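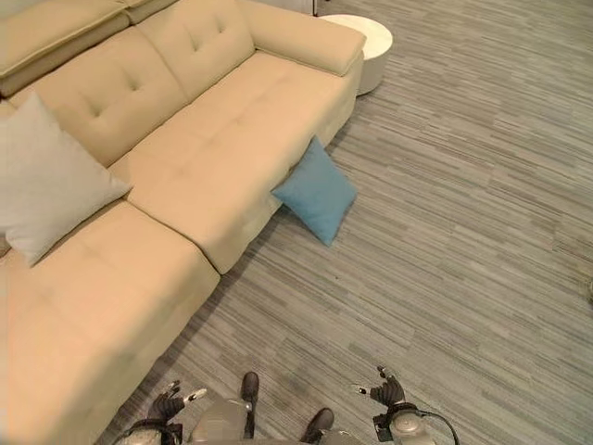
Pillow duty at the Dodine workshop: the blue one is on the carpet, and the sofa is waiting.

Our homemade humanoid has moved on to soft furnishings! If you've been following along with the build at Dodine, the shared workshop on the second floor of the old Kaewkla building, you'll know we spent most of the spring getting the thing to stand up without a rope. Now it has hands, and the job for October is picking up throw pillows.

It sounds like nothing, I know. But a pillow squishes, and the hands we put together from the Ornico plans were tuned on blocks and coffee cans, so they either pinch too hard or let go way too early. The teal one is small and fairly easy to spot against gray carpet, so that's our starter pillow. The big pale one in the corner of the sofa is a whole other problem (pale pillow, pale sofa, you see where I'm going with this).

We've logged 746 tries so far, counting the ones where somebody hit the stop button. The best run is 13 good pickups in a row, and I may have yelled a little. The goal before we let it near anyone's real living room is 50 in a row, with the pillow put back on the seat and left there.

Bending is still the slow part. The Jiltovley controller board handles the arms fine, but when both hands reach low the balance code gets nervous and the whole robot takes a tiny step back – sometimes two. I rewrote that section last week and it's calmer, though I want to see it on a fresh battery before I brag. Re-routing the wrist cables is next on my list, and I'd love some help from anyone who's good with tiny connectors.

Open build night starts at 6 p.m., same door as always, and you don't need to know any code to come hang out. Bring a pillow if you've got a weird one – corduroy, beads, fringe, we want them all. Snacks are on the workshop this time.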